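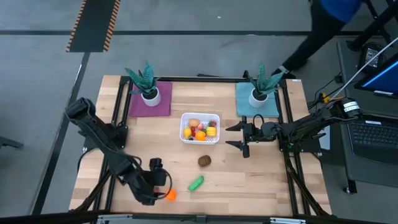 Orange ball, white basket.

March, a little after 10 at night

I meant to be in bed an hour ago, but the kettle was already on, and I do like writing in this book while the house is quiet and the dishwasher is doing its grumbling in the next room. So, a proper entry for once, after all those lazy ones!

The big thing today was the garden. I finally walked down to Mustex for seeds (the long way, past the canal, as the wind had dropped and it seemed a shame to hurry) and came home with far more than I had written down. I wanted beans and one kind of lettuce. I have beans, three kinds of lettuce, a bag of onion sets and 6 little pots of thyme that looked so sorry for themselves on the bottom shelf that I couldn't leave them. That was 40 dollars gone before lunch, and I haven't even bought the compost yet.

The soil is still colder than I'd like. I pushed my hand in by the back fence, where it gets the sun first, and it felt like reaching into a refrigerator. The beans can wait, then. The onions I put in anyway, two rows, with string to keep me straight, and they still came out with a bend in the middle where I went around the old rhubarb. I have decided I like the bend. Mother's rows always had one too, and she blamed the rhubarb as well.

My back is letting me know about it tonight. I had a hot bath and the last of the Pranesa tea, the one with orange peel, and I must remember to get more, along with lamp oil and stamps.

Soup for supper, leek and potato, too much pepper. I ate it at the window and watched the blackbird going up and down beside my new onions as if he were inspecting them. If he pulls any up I shall be cross with him, but not very cross, as he has been such good company all winter.

Tomorrow I want to wash out the seed trays and find the lid for the water barrel, which I last saw before Christmas behind the shed. And I should write that long letter I keep putting off. The dishwasher has stopped, so I'll stop too and go up.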